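The Murar Sprinkler

Tolera Jemal had kept the same lawn sprinkler for so long that his neighbors on Kanetti Street set their clocks by it, or said they did, and every October he drained it, oiled it, and put it to bed in a flannel pillowcase.

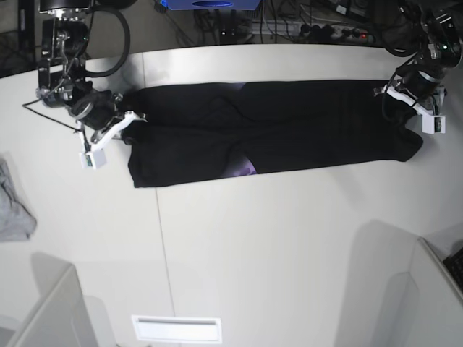 It was a Murar, the heavy kind with a cast base, and it had watered his tomatoes, his late wife's dahlias, and on one memorable evening the mail carrier. So when it coughed that spring and simply stopped turning, he sat down on the step beside it for a good long while – longer than he would have told his daughter.

Araya came over with a catalog, of course. She had circled a Zistent, which had a timer and 2 speeds and promised to cover 3000 square feet.

"I don't have 3000 square feet, sweetheart," he said.

"You'd have room to grow, Dad." 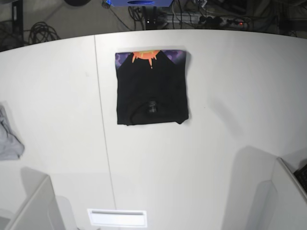
He laughed at that, and she did too, and then she went and found the small screwdriver without being asked. They had the Murar apart on newspaper until supper. There was a snail shell in the arm, no bigger than a lentil, and Tolera held it up to the kitchen light and wondered how long it had been riding around in there.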